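Comparing two grippers in simulation when the wrist camera sees different things – how do I make it fair?

Asked by Hatsue Okabe
Tags: simulation, grippers, wrist camera

Hello everyone, and thanks in advance for reading, I tend to go on a bit. I'm trying to choose between two grippers for a small home tidying project, a two-finger one from Wornonar and a soft three-finger one from Ekpo. We can only afford one, so I'm running both in simulation first. My test room has a striped sofa against a white tiled wall, and the job is to get small things off the seat cushions.

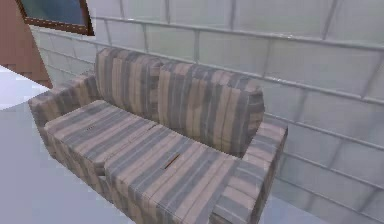 I've done 1000 tries with each gripper, same arm, same controller, same starting spots for the objects. The Wornonar is well ahead, but here is my worry. The Ekpo mount is longer, so the camera sits further back and I had to tilt it to see past the fingers at the grasp. I also suspect the stripes are confusing the detector from some angles and not others. So am I comparing grippers, or am I comparing camera views? I would hate to spend the money on the wrong lesson!

2 answers

Answer from Decha Prasertsri (accepted)

Lovely question, and I wish I had asked it before our own purchase in January. At the moment you're comparing both at once, and the total score can't tell you which one matters.

What I'd do is split it. First run each gripper with the true object pose handed straight from the simulator, no camera at all. Whatever gap is left there comes from the fingers, the mount and the way you plan the grasp. Then put the camera back and run again, and look at how much each one drops. When I did this with our two I ended up with 2289 tries in the log, and nearly all of the difference was in the detector.

For the camera runs, save the view just before each approach and go through a batch by eye. It's dull work, so put some music on.

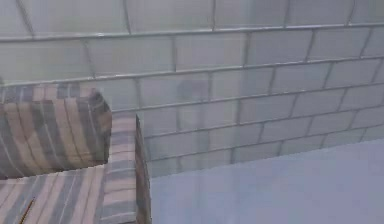

Sort the failures by whether the object was in view, in view but missed by the detector, or found and then dropped. Please keep those apart in your sheet, even if it feels fussy. You could also swap the sofa for a plain gray one for a short set – if the scores jump, your hunch about the stripes is right. And do try a fixed camera off the arm, with the same view for both grippers. Then bring the wrist cameras back at the end, as you'll have to live with them on the real arm anyway.

Answer from Orathai Thongdee

Agree with the above. Also check your contact settings! Soft fingers on a soft cushion were terrible in my setup until I made the time step smaller. I rotated the wrist 90 degrees too and that helped some. Not sure which simulator you have so might not apply.

Comment from Hatsue Okabe
Thank you both so much. Starting the no-camera runs tonight, and I'll look at the time step too, I had left it at the default.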